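**Dratus Property Desk, tenant ticket**
**Opened:** 2022-02-21
**Opened by:** Veronika Tóth, Undell building
**Category:** Bathroom / smells
**Status:** Open

Hi again! Me with the bathroom. I've got a musty smell that comes and goes, and it's strongest down by the white tiled ledge (the one with the rectangular opening in its front face). The cream-white cloth I keep in there picks it up too, and I can't work out whether the cloth is stinking up the bathroom or the other way round. 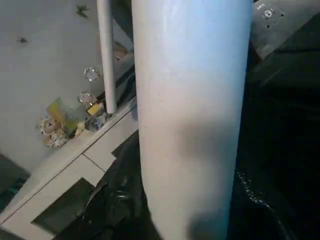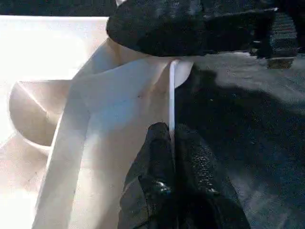

I've been at this since November on and off, and your form asks what I've already tried, so brace yourself, it's a lot.

**Try 1: wash the cloth**

The obvious one. I washed it on its own with the Clanik powder, normal warm cycle, and hung it out in the bedroom overnight. Smelled great. Put it back in the bathroom and within a couple of days it had that wet-basement thing going again. So I washed it again, with less powder this time, as my sister swears that too much of the stuff stays in the fabric and goes sour. Same result, maybe a day slower, but that could be wishful sniffing on my part.

**Try 2: leave the cloth out of the bathroom completely**

I kept it in the hall closet for 8 days and used paper towels to wipe down the ledge (which felt incredibly wasteful, sorry, planet). The cloth stayed fresh the whole time. The bathroom still smelled! Fainter, I think, but definitely there first thing in the morning after the door had been shut all night. That's when I stopped blaming the poor cloth.

**Try 3: clean the ledge properly**

Everything off the back of the ledge and onto the bedroom floor. I scrubbed the tiles with warm water and dish soap, then went along the grout with an old toothbrush. It took me most of an evening and my knees were not happy about it. The grout lines were less grubby than I expected, to be fair. I wiped the wall behind as well. There are a couple of small dark marks on it and I can't tell if they're dirt, chipped paint or the start of something furry, so please have someone look at them. I didn't want to go at them with anything strong in case I took the paint off.

Better for most of a week after that. Then it was back.

**Try 4: the fan**

The Jaber fan does run. I held a square of toilet paper up to it and it stuck, so something's getting pulled through. I'd been leaving it on for 15 minutes after a shower and then I went up to a full hour, and I couldn't tell any difference down at ledge height. It's noisy as well, but that's my other ticket and I'm not going to mix them up again (I learned my lesson with the radiator).

**Try 5: sniffing the opening**

Yes, I got down on the floor and put my nose to it. I'm pretty sure it's stronger right there. I shone my phone in and couldn't make out anything useful, and I didn't like the idea of sticking my hand in. I don't know what's back there, or whether there ought to be a cover over it. There wasn't one when I moved in, and it isn't mentioned on the move-in sheet (I checked).

I taped a piece of cardboard over it as an experiment and left it for two nights. The smell was weaker both mornings! Then the tape let go and I had a fit of doubt about whether that opening needs air for some reason, so I've left it uncovered since. Can you tell me if it's okay to block it? If it is, I'll happily buy a little vent cover myself.

**Things I haven't tried**

- Bleach. I don't want to ruin the grout, and your welcome booklet says to ask first.
- Soaking the cloth in vinegar. It's a nice soft one and I'm scared of wrecking it.
- Pouring anything down anything.

**What I'd like**

Somebody to come and look behind that ledge, and a yes or no on covering the opening. I'm home most days until 7 in the evening. Please knock hard, the buzzer's still moody. If you need the items off the ledge beforehand, tell me when you book and I'll clear it that morning.

---

**Added by Veronika, same ticket**

Forgot to say, I asked my neighbor across the landing and her bathroom doesn't smell of anything except lavender, so I don't think it's the whole floor. She's got the same style of ledge but hers has a white plastic cover on the front. So maybe mine just went missing at some point?

Also, I've washed the cloth once more (plain water, extra rinse, no powder at all) and it's drying in the bedroom now. It's staying out of the bathroom until I hear from you.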